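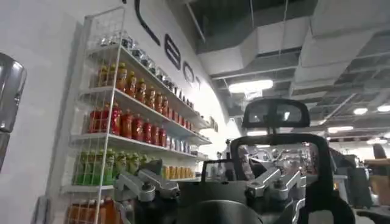 Machines at Work: Shelves, Bottles and Other Chores

Gallery by Phúc Đồng
October 10, 2024

Can a machine stock a store shelf yet? Can it put the cups away at home? The short reply from the people who build them is "sometimes." A robot that does a job well on one shelf can fail on the next one over, and the reason is often something a person would never notice, like a cap that shines under the lights.

Since April I have been visiting Trallora, a small outfit that tries robot arms on store and kitchen work. Their stocking trials use bottled drinks for the most part. Đức Dương runs the trials and answered my questions for this page. The notes are in the order we talked through them.

Bottled drinks, five tiers
White wire shelving with white shelves. Amber-orange bottles with yellow caps have a tier to themselves, and the red ones are on the tier under them. Keeping one color to a row is how many stores do it, and it gives a machine an easier start.

Top shelf
Clear and silver-capped bottles and cans. Dương calls clear bottles the hardest thing in the store. Depth cameras tend to look straight through them, and the arm closes too early or too late.

Green bottles and yellow cans
Two kinds of container share the fourth tier, with the cans farther along. A can wants a different grip from a bottle. Some teams change the fingers between the two. Trallora uses one set for both and slows down for cans.

Reaching the back
Deep rows are a problem for arms. A person tips a wrist and slides a bottle in over the others. The arm needs clearance above the caps, and on a low tier it may not have any. Filling from the front and pushing works until something at the back falls over.

The wire sides
Wire grid is light and cheap, and stores like it. It is thin enough that a camera can miss it, so the planning software treats the whole side as a solid wall. That costs some reach near the ends of each shelf.

Pace
In the longest trial so far the arm placed 447 bottles and dropped 24. Dương thinks a night clerk would finish the same work well ahead of it. The arm has now made almost 4,000 placements in all, counting the early ones that were stopped by hand.

What still needs a person
Opening cartons. Reading a torn label. Wiping up. Pulling old stock forward so that the new goes behind it, which the trade calls facing and rotation. Trallora has tried rotation and set it aside for now.

And at home?
Kitchen cabinets are worse than store shelves. Things are different sizes, they get stacked, and they move every day. Dương would let the arm unload plastic cups in his own kitchen. He would not let it near the glasses.

The next set will be on folding towels.

Comments and corrections can be sent through the contact page. Please ask before reusing anything from this gallery.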